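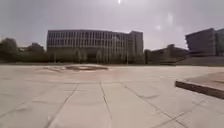

Ghauri to host outdoor market season from November

14th April
By Hélène Kennedy

Stallholders can now apply for a place at the Ghauri Makers' Market, which will return in November for a season of 4 weekends. The market is organised by Zonier Events with support from local business group Ilora.

Last season drew 1,599 visitors over 3 weekends. Food stalls sold out early on most days, and many shoppers told organisers they wanted more places to sit and a later finish. Trading hours will be extended to 8 pm, and extra seating will be set out near the food area.

Applications are open to anyone who makes, grows or cooks what they sell. Jewellery, pottery, clothing, preserves, bread, plants and secondhand books are all welcome. Resellers of imported goods will not be accepted. Stallholders may apply for one weekend or the whole season, and those who book the whole season will pay a lower daily fee.
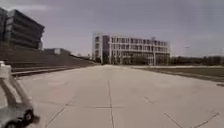

Food sellers must hold a current permit and send a copy with their application. Gas bottles need to be tagged and in date. Power is limited, so anyone who needs it should list each appliance on the form. Marquees must be weighted on every leg, as pegs cannot be used.

Jerov Bakery, which traded at the market last season, has already confirmed it will be back with a larger stall and a new range of rye loaves.

"We had regular customers by the second weekend," said a spokesperson for the bakery. "People came back with their neighbours."

Live music will be kept to the afternoons. Local players who would like a paid spot can send a short recording to the organisers. Amplifiers are allowed but the volume will be capped.

Entry is free. Dogs are welcome on a lead. Application forms are available from the Zonier Events office, and stallholders will be told the outcome by email.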